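Call for participants: bench tidying study
Ref. 1491
Corrigan, Skavgate site

We are looking for adults to take part in a study of how people clear and reset a small work surface. The tasks cover wiping up scraps, handling a laptop and sorting small items into wire baskets.
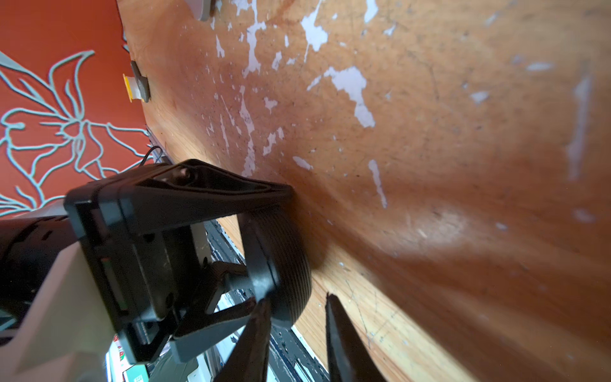
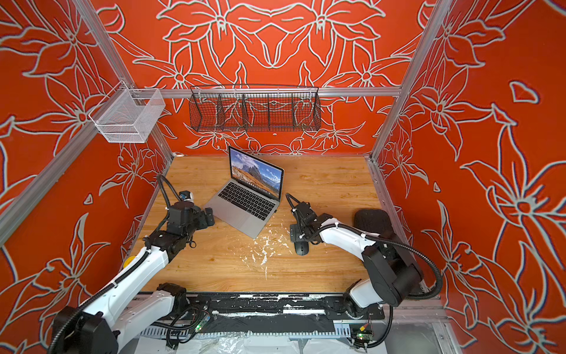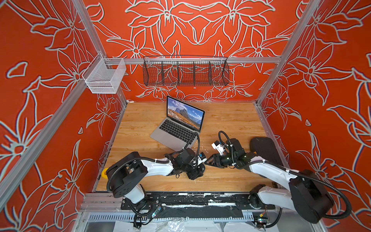 Workspace with floral wall panels. First picture: worn varnish on wood. Second and third: tabletop with laptop and baskets.

Each participant attends 4 sessions of 35 minutes in June. Tasks are done standing. Written instructions are given at the start of each session.

Requirements: age 18 or over; able to stand for a full session; normal or corrected vision. No experience needed. People with a known allergy to wood dust or cleaning products should not apply.

Travel costs within Skavgate are refunded on presentation of a ticket.

Apply in writing to Deirdre Duggan, stating the reference and the dates you can attend. Questions on access to the building go to Rūta Org.

Posted 26 January 2019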